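Small Facility Operations, Unit 8: Pricing and Filling Storage Units

Read before class. Bring the Stivley rate sheet, and a pencil, as you will be changing your mind.

1. What the customer is buying

Square footage, on paper. In practice they are buying time before they must decide about the sofa. Most renters say they will be out by October. Ask them which October.

2. Street rate and in-place rate

The street rate is what a new customer is quoted today. The in-place rate is what existing customers pay, and it drifts upward while they avoid opening the mail. At the Marwat site, the gap reached 15 percent before anyone called to complain - and that caller then rented a second unit.
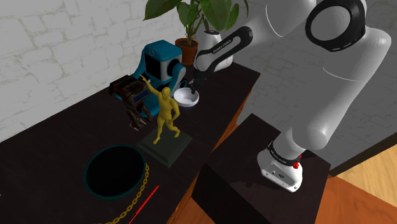 3. Occupancy

Physical occupancy counts rented units. Economic occupancy counts the money that came in. Skakus Storage was full for 24 months and still couldn't afford to fix its gate. Work out why, using table 2 in the reader.

4. Late accounts

Know your state's lien law before you touch a lock. Auctions look exciting on television. Yours will be over a mattress.

For next time: write a one-page rate plan for the Firkevmont site. Climate-controlled units are priced separately.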